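Ticket: Dryer stops mid-cycle and claims to be finished
Status: Open (reopened twice)
Product: Pareleo heat pump tumble dryer
Purchased from: Skundov, Livton branch
Priority: Low (set by you, not by me)

Entry 1, January 18, 2024

The dryer starts normally, runs for 15 minutes, plays its little tune and announces that the load is dry. The load is not dry. The load could be wrung out over a houseplant. Pressing Start again gets another 15 minutes and another tune.

Programme: Cottons, Cupboard Dry. Same on Mixed. Delicates runs its full length, so for now the towels are being treated as silk.

Already tried, before anyone asks: cleaned the fluff filter, emptied the water tank, switched off at the wall, switched on at the wall, read the manual, including the Portuguese section, which has a better diagram.

Entry 2

Reply received from Skundov support asking me to clean the fluff filter and empty the water tank. Done again, in that order. No change. Ticket was then closed as resolved. Reopened.

Entry 3

Second reply suggests the load may be too small for the moisture sensor to notice. Fair enough, so I ran a full drum of bath towels and bedding. Same tune, same result. Took everything out and hung it over the doors, which has made getting to the bathroom a sort of jungle expedition.

I also ran it with a single sock for comparison. The sock got the same 15 minutes as the bedding. Whatever the sensor is measuring, I don't think it's the washing.

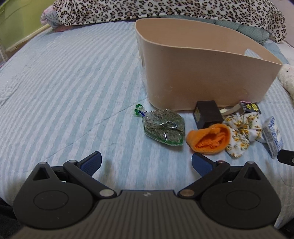

I then went looking for the sensor itself. The manual mentions it once, in passing, as "the strips". They are two metal bars just inside the door, below the filter slot, and I had taken them for trim. Both had a dull film on them. According to a forum thread from owners of the older Jääskeläinen model, which looks like the same machine with a different badge, fabric softener does this over time. Wiped them with white vinegar on a cloth, let them dry, wiped again with plain water.

Test load, Cottons, Cupboard Dry: ran 52 minutes. Towels dry apart from the seams. Best result so far.

Entry 4

Spoke too soon. Next two loads were fine and the one after that went back to 15 minutes and the tune. Strips still clean. Noticed that the door has to be pushed quite hard to click, and that if I lean on it during the cycle the remaining time jumps up. Stopped leaning on it and the time dropped. I have repeated this more often than I would like to admit and it works every time.

My guess is a loose connector behind the door frame, on the sensor side. I haven't taken the panel off, as there is a sticker saying what that does to the guarantee.

Entry 5

Ticket closed again, with the note "customer advised to clean filter". Reopened again.

What I'm asking for:

An engineer visit, with someone looking at the wiring behind the door.
Confirmation that vinegar on the strips is allowed, given that I've already done it.
A way to turn off the tune. The manual says hold Options and Start together. That turns on the child lock.

The online booking page offers February and only mornings. Any morning will do. Please ring the mobile, the bell doesn't work either, but that's a separate matter and I bought it somewhere else.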